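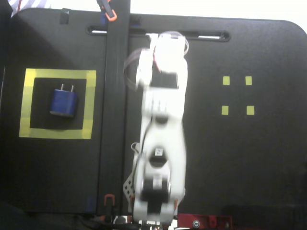 3 min read, 11 replies

Small arm for the bench, what should I really put in the budget?

torquewrench_tim
I have to hand in an equipment request by the end of November and I'm stuck on the line for arms. The Plarna rep quoted 2222 for one arm with gripper, table plate and a year of support. We want two. The job is dull: pick up a part, put it in a marked spot, do it again with the next part. Parts are plug adapter sized. My setup is the one at the top, white arm, black panel, tape for the targets. Has anyone bought from Plarna and kept the thing longer than a year?

gearlash
Kept one for 14 months and then sold it. Arm was fine. "Support" was a PDF and a mailbox. I'd strike that line from the quote and see how fast the price moves.

mill_and_lathe
What does the quote say about spares? If it says nothing, you have your answer. Gripper fingers wear, cables wear. I look at that loop of cable sticking out by your gripper and I see a future purchase order.

torquewrench_tim
Spares are "available on request."

mill_and_lathe
lol

oddparity
Going to disagree with the mood in here. For pick and place of light stuff, a cheap arm is the right buy and you people would have him spend five times that on something he can't lift by himself. I've run two Ondgate arms since last spring. One elbow motor swap, 91 for the part, twenty minutes with a hex key.

gearlash
And how many hours lost before you worked out it was the elbow?

oddparity
An afternoon. I've lost more than that to printers.

slowfeed
Nobody has asked about mounting yet. Tim, are those orange clamps the plan for the long run or only for now? I see two of them holding that rail and I would not sign off on any accuracy number for a table held together that way. A bolted plate is cheap. Put it in the request now, because you won't get a second request through for "plate."

torquewrench_tim
Clamps were what we had in the drawer. Fair point though, adding a plate.

bluntpencil
I'd go back further. Why two arms? You've shown us one arm, one yellow square with one blue part in it, and four tape marks on the other side. What does the second arm do in month one besides sit in its box with the warranty running?

torquewrench_tim
Second is so we aren't dead in the water when the first one fails.

bluntpencil
Then it's a spare and should be compared to the price of spares. A set of motors and a gripper from Bratu came to 124 shipped last time I ordered. I don't know if Bratu stuff fits a Plarna, ask before you believe me.

oddparity
It won't fit. Different horns. Also a motor set doesn't help when the controller board goes, and that's the part with the six week wait.

bluntpencil
Six weeks from who? Mine came in nine days.

oddparity
From Ondgate. In summer. I have the emails.

mill_and_lathe
Did anyone else get the Vindska pitch? They wanted 104 a month per arm, "all inclusive," minimum three years. Do the multiplication before you return the call. That's almost double the Plarna price and you give the arm back at the end.

gearlash
Leasing makes sense if the lease covers failures. Theirs excluded "wear items," and wear items included the gripper. So what's left, the base?

slowfeed
Tim, post the revised list before you send it in.

torquewrench_tim
Draft: one arm, no support plan, one spare gripper, one spare controller, bolted plate, some money for cables. Second arm moved to next year with a question mark on it. Rep has been asked for a spares price list in writing. No reply yet.

mill_and_lathe
Don't sign until there is one.

oddparity
Still think you'll wish you had the second arm.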